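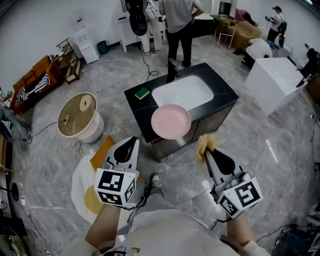 **Trial operators wanted: Clolel hand-held gripper kit**

Flutach is recruiting paid operators for a bench trial of the Clolel, a pair of hand-held grippers used to record household tasks for robot training. The trial compares the current production kit with a revised version before it goes on general sale. We have 10 places.

The work suits people who are steady with their hands and willing to repeat a short task many times without drifting from the instructions. Experience in cleaning, catering, care work or light assembly is useful. Experience with robots is not required.

## What the kit is

Each operator holds one gripper in each hand. The body is white plastic, and a cube marker printed with black square patterns is mounted on it so that the gripper's position can be tracked. The trigger is worked with the fingers and closes the tip. The recording unit is supplied separately and is fitted by our staff at the start of each session.

The revised version has a different trigger spring and a shorter reach to the trigger. We want to know whether these changes reduce fatigue and dropped objects over a full session. Operators will not be told which version they have been given.

## The work

Tasks are carried out in a furnished test room with several people at work in it. They include:

- wiping a countertop and basin with a sponge
- picking up a plate and putting it down at a marked point
- dusting with a fluffy-headed duster held in one gripper
- tearing off and folding paper towels
- folding cloths and placing them on a bench or shelf

Each task has a written card giving the start position, the end position and the conditions under which a run must be discarded. Operators decide for themselves how to approach the object unless the card says otherwise. A failed grasp is left in the recording and marked on the run sheet. Please do not restart a run to hide one.

Markers must stay clear of sleeves and cloths during a run. Short or close-fitting sleeves are preferred.

## Sessions and pay

The trial runs over 7 sessions per operator, all in April. The first is a training session and is paid at the same rate as the rest. Recording is done in blocks, with a break of 15 minutes after each. Operators may stop a block early if their hands or wrists become sore, with no loss of pay.

Pay is by the hour, at the rate shown on the application form. Travel within the town is refunded against receipts. Operators who complete every session receive a completion payment with their final wages.

## Requirements

Applicants must:

- be 18 or over and have the right to work in the UK
- be able to stand for most of a session
- be able to use both hands independently
- have no current injury to the hand, wrist or elbow
- agree to being recorded while working

Left-handed applicants are particularly welcome. The previous trial had too few to report their results separately. Glasses are not a problem.

## Assessment

After each session operators fill in a short form on grip comfort, trigger force, weight and balance. Comments on faults should name the task and the run number. "Awkward" is of limited use to the engineers; "trigger catches before the tip is fully closed, left hand, plate task" can be acted on.

Results will be published in the Clolel product notes. No operator will be named in them.

## How to apply

Ask for an application form at the Flutach reception desk in the Hidayat Building, or write to Catrin Mathias, trials coordinator, at the same address. State which hand you write with and any dates in April that you cannot attend.

Forms must reach us by Fri 16 March. Shortlisted applicants will be invited to a short handling test with the production kit. Those not selected will be kept on the reserve list unless they ask to be removed.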